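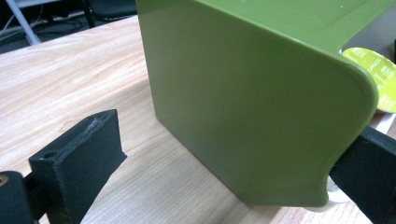 Silicone or foam pads for a parallel gripper on glossy plastic?

Liudmyla Ivanyshyn
Posted January 8, 2025

I'm comparing two sets of finger pads on a Zirov two-finger gripper. The parts are smooth plastic boxes with rounded corners. Which material slips less at low closing force, foam or silicone?

Efa Hughes

Silicone, in the 3 mm sheet. Foam compresses unevenly once the box touches one finger before the other, and the box then rotates in the grip. I ran both materials on a Wulier arm for 2,000 cycles each. Silicone had 4 drops, foam had 19. Same box, same closing force, same lift speed. Wipe the pads with isopropyl between runs or the numbers drift. Dust on silicone costs you more grip than the choice of hardness does.

Also centre the part before you close. If one pad makes contact early, you're measuring how well the box slides on the table and the pad comparison means very little.

Clyde Castellanos

we use foam and it's fine

Tymofii Marchuk

Depends on how the pad is fixed. Ours were glued along the top edge only and the lining started lifting there first. I moved to a screwed pad block in October and changing a set now takes a few minutes. The Antoniuk blocks fit the Zirov finger if you open the hole slightly. The Vollari ones don't, the spacing is wrong.

For the test itself, log finger position as well as motor current. Current alone won't show a slow slip on a shiny surface. If your controller can't record both, put a strip of masking tape on the box with a pencil line level with the pad edge and check the line after each lift.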